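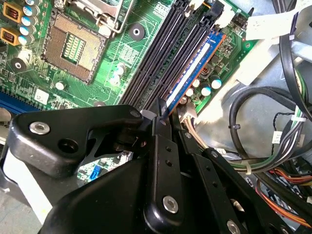 A gripper finger at the lower end of a memory module on a desktop motherboard. The processor socket is empty.

Flokalent Publishes Handling Practice for Robotic Work on Computer Boards

DRISTAU, June – Flokalent today released the first edition of its handling practice for robots that remove and seat parts inside desktop computers. The document covers memory modules, power connectors and small cable plugs. It is written for repair shops, recyclers and test labs that use a single arm with a two-finger gripper.

The practice sets out 57 requirements in 5 sections: workholding, electrostatic control, contact force, cable clearance and records. Each requirement is marked "shall" or "should." A site may claim conformance only if it meets every "shall" item and can produce the records to support the claim.

Under the contact force section, a finger may touch a memory module only at its ends or along its top edge. Contact with chips, labels or the gold contacts is not allowed. The arm shall stop when measured force passes the limit set for that connector type, and shall not retry without a new position check. Retention clips shall be confirmed open before any upward pull.

The cable clearance section requires a minimum gap of 60 millimeters between moving linkages and any loose wire loop on the approach path. Inside the work zone, where that gap is often not possible, the arm shall run at reduced speed. Wire bundles should be tied back before the cycle starts.

Exposed processor sockets are treated separately. If a socket is empty and uncovered, no part of the gripper shall pass over the contact pins while carrying a component.

"Most of the damage reports we reviewed came from the linkage, well behind the fingertip," said Fulgencio Escobedo, technical editor of the practice. "The tip was where the program said it was. The rest of the tool was in the wiring. We wrote the clearance rules around the whole moving assembly."

Draft text was tried at two sites, Wibisono and Fonderus. Each site ran more than 100 cycles per connector type and returned written comments. Changes made as a result include a revised force check at the start of each shift and a shorter record form.

The practice does not replace machine safety rules or local electrical codes. Sites remain responsible for their own risk assessment, including guarding and emergency stops.

Copies are available from Flokalent on request. Comments on the first edition should cite the section and requirement number and include proposed wording.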